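The Year I Tried to Learn to Host

I am forty-one and until last January I had never had more than three people in my apartment at the same time, unless you count the afternoon the pipe burst. I own four chairs. One of them is a stool. For most of my adult life this seemed like a reasonable arrangement, and then my sister pointed out that I had eaten at her house so often that her kids believed I was on some kind of meal plan.

So I decided to have people over for dinner. Once a month, for a year, whether anybody wanted it or not.

What I had going in

A decent knife. A pot big enough for pasta for six, or for bathing a smallish dog. A cookbook called Suppers at Natside, which I bought used and which assumes you have a garden, a fishmonger and a spouse who can be sent to the cellar. I have a windowsill, a supermarket and a storage cage in the basement with my old skis in it.

I also had a strong belief that cooking was the hard part. Cooking is fine. You can look up cooking. What I couldn't look up was what to do with my face when the first guest arrives eleven minutes early and I'm holding a raw chicken.

The first one

I invited four people from work and made a lamb stew that needed three hours. I started it two hours before they were due. We ate at a quarter to ten. By then everyone had gone through the olives, the bread, the backup bread and a bag of trail mix I'd been keeping in my desk drawer for emergencies. The stew was very good, I'm told, by people who at that point would have eaten the trivet.

I apologized all through the meal. I apologized for the wait, the stool, the lamp and at one point the neighborhood. Baltasar Valdebenito, who sits across from me at work and grew up in a house where fourteen for lunch was a small lunch, put his fork down and told me that every time I said sorry he had to stop chewing and tell me it was fine, and he would like to finish chewing.

I have thought about that more than I've thought about anything in the cookbook.

February through May, briefly

February was soup. March was also soup, for a different group, who didn't know about February. In April I got cocky and tried to make my own ravioli, and we had ravioli filling on toast. In May somebody brought a boyfriend who explained barbecue to us for most of the evening while eating a lasagna.

I kept a budget, because I am the sort of person who keeps a budget. I had given myself $400 for the whole year, on top of my normal groceries, and I'd spent $300 of it by the end of May. Most of that was cheese. If you stand at a cheese counter looking worried, they will help you, and it will cost you thirty dollars.

The seating problem

You can't have six people and four chairs. I borrowed two folding ones from the Sawatzkys downstairs, who were lovely about it and who I then obviously had to invite. Then I needed two more chairs. I brought this up with my sister and she laughed for a length of time I thought was unkind.

I ended up buying a bench. It's long and narrow, and everyone on it has to agree before anyone can get up. A couple of people have told me it made them talk to each other, though they may only have been negotiating.

Things on which to put things

Another gap in my education: serving. I'd been carrying the pot to the table and letting people go at it with a ladle, which I still think is a perfectly good system. My aunt disagreed, and gave me some of her extras from a cupboard she calls the overflow. A plain tray changes how people treat a pile of crackers. On a cutting board they're crackers. On a tray they're being offered, and people say "oh, thank you" and take one instead of nine.

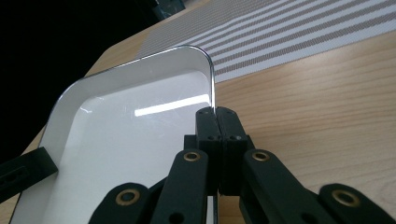
What I'd tell you if you asked, which you didn't

Make something that can sit there. Stews, beans, a big roast vegetable situation. Any dish with the words "serve immediately" in it is a threat.

Let people help when they offer. I used to say no, no, sit down, and then they would sit and watch me sweat. Now I hand them the parsley. It doesn't matter if the parsley gets chopped well. I've had parsley come back to me in what were basically whole branches, and it went on the potatoes, and we all lived.

Buy more ice than seems sane.

Don't clean the bedroom. Shut the door to the bedroom.

The last one

December was eight people, the most I've managed. I made the lamb stew again and started it at noon. It was done by three, so I spent four hours walking past it and lifting the lid. Baltasar came early and I wasn't holding any poultry. Somebody spilled red wine on the bench and I said it was fine, and went back to chewing.

I'm carrying on this year, though I've dropped it to every other month, and the cheese now has its own line in the budget. February is soup.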